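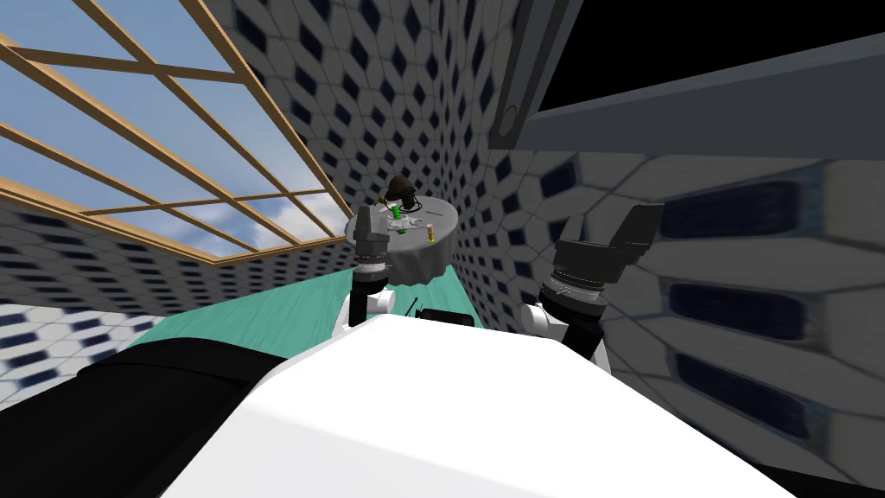 흰색 로봇 상체와 양팔 그리퍼 (컴퓨터 렌더링)

한국어 시제·증거성 표현 용인성 판단 과제 참여자 모집

Nodix 언어자료팀은 Wolance 과제의 일환으로 한국어 선어말어미 '-었었-'과 '-더-'의 용인성 판단 자료를 수집한다. 판단 과제에 참여할 한국어 모어 화자와 판단 결과를 검토할 주석 검토자를 아래와 같이 모집한다. 두 역할에 중복 지원할 수 없다.

과제 개요
'-었었-'은 문법서에 따라 대과거, 단속상, 또는 단순한 과거의 강조로 달리 기술된다. "어제 학교에 갔었다"와 "어제 학교에 갔다"의 차이를 묻는 질문에 모어 화자의 답이 갈리는 경우가 많고, 학습자용 교재의 설명도 일치하지 않는다. '-더-'는 주어의 인칭 제약이 알려져 있으나, 꿈이나 기억 상실 등 특수한 맥락에서 "내가 거기 있더라"가 허용되는 범위는 자료가 부족하다. Wolance는 두 어미가 나타나는 문장을 맥락과 함께 제시하고, 화자별 판단의 분포를 기록하는 것을 목적으로 한다. 규범문법상의 정답을 가리는 조사가 아니다.

모집 부문 및 인원
가. 판단 참여자: 88명
나. 주석 검토자: 5명

지원 자격
가. 판단 참여자
- 한국어를 제1언어로 습득한 성인
- 만 13세 이전에 한국어 사용 지역 밖에서 계속 거주한 기간이 없는 자
- 성장 지역의 방언을 지원서에 기재할 수 있는 자. 방언에 따른 제한은 없으며 표준어 사용 여부도 묻지 않는다.
- 키보드가 연결된 컴퓨터를 사용할 수 있는 자. 휴대전화로는 과제 화면이 열리지 않는다.
나. 주석 검토자
- 국어학, 언어학, 한국어교육 또는 인접 분야의 석사과정 재학 이상
- 형태소 분석 또는 의미 주석 작업 경험
- '-더라', '-던', '-더니'를 구분하여 기술할 수 있는 자. 서류 통과자에게는 짧은 주석 시험을 실시한다.

제외 대상
동일 어미를 다룬 Nodix의 이전 조사에 참여한 자는 판단 참여자로 지원할 수 없다. 주석 검토자 지원에는 이 제한을 적용하지 않는다.

과제 내용
판단 참여자는 온라인 도구 Tretinent에 접속하여 짧은 맥락과 목표 문장을 읽고 7점 척도로 자연스러움을 표시한다. 1점은 '전혀 쓸 수 없음', 7점은 '완전히 자연스러움'에 해당한다. 중간 점수의 해석은 참여자에게 맡기되, 한 회차 안에서는 기준을 바꾸지 않아야 한다. 일부 문항에는 자유 기술란이 있다. "어색하다"와 같은 평가만 적지 말고, 자신이라면 어떤 형태로 말할지를 써야 한다.

예시 문항
맥락: 민원실 직원이 서류를 찾으러 온 사람에게 말한다.
목표 문장: "아까 담당자가 여기 왔었어요."
맥락: 화자가 자신의 어린 시절 영상을 처음 보고 나서 말한다.
목표 문장: "내가 노래를 꽤 잘하더라."

과제는 모두 5회차로 구성된다. 회차 사이에는 하루 이상의 간격을 두어야 하며, 이미 제출한 회차의 응답은 수정할 수 없다. 문장의 제시 순서는 참여자마다 다르다. 사전이나 문법서를 참조하거나 다른 사람과 문항을 상의해서는 안 된다. 주의 확인용 문항이 포함되어 있으며, 이 문항의 응답은 사례비 산정에 영향을 주지 않지만 분석 대상 선정에 사용한다.

주석 검토자는 자유 기술 응답을 지침의 범주에 따라 분류하고, 검토자 간 불일치 항목을 협의한다. 협의는 매주 수요일 화상으로 진행한다. 지침에 없는 유형이 나타나면 임의로 기존 범주에 넣지 말고 '미분류'로 표시한 뒤 근거를 남긴다.
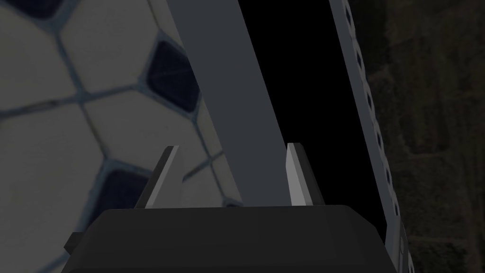
근무 및 참여 조건
- 판단 참여자: 전 과정 온라인. 회차별로 사례비를 지급하며, 중도에 그만두는 경우에도 완료한 회차분은 지급한다.
- 주석 검토자: 단기 계약직, 재택. 첫 지침 교육은 Cadwaladr 회의실에서 대면으로 실시하고 교통비는 별도로 지급한다.
- 사례비와 보수의 금액은 선발 통지서에 명시한다. 금액 확인 후 참여를 철회할 수 있다.

자료의 처리
응답은 이름과 분리하여 저장한다. 분석에 사용하는 인적 정보는 연령대, 성장 지역, 외국어 학습 이력에 한한다. 자유 기술란에 개인을 특정할 수 있는 내용이 있으면 검토 단계에서 삭제한다. 참여자는 자료가 집계되기 전까지 자신의 응답 전체의 폐기를 요청할 수 있다.

지원 방법
Nodix 누리집의 모집란에서 해당 부문의 지원서를 작성하여 제출한다. 주석 검토자 지원자는 이력서와 함께, 다음 두 문장의 의미 차이를 한 쪽 이내로 기술한 문서를 첨부한다.
(ㄱ) 그 사람은 부산에 살았다.
(ㄴ) 그 사람은 부산에 살았었다.
참고한 문헌이 있으면 출처를 밝힌다. 특정 학설을 따르는지는 평가하지 않으며, 예문의 적절성과 논증의 일관성을 본다.

선발 일정
접수는 7월 중 마감한다. 판단 참여자는 연령대와 성장 지역의 분포를 고려하여 선발하므로, 자격을 갖추었더라도 선발되지 않을 수 있다. 결과는 지원서에 기재한 전자우편으로 개별 통지한다.

문의
지원 자격과 계약 조건에 관한 문의는 모집란의 문의 양식으로 접수한다. 목표 문장의 해석이나 조사 가설에 관한 질문에는 과제가 종료된 후 답변한다.

Nodix 언어자료팀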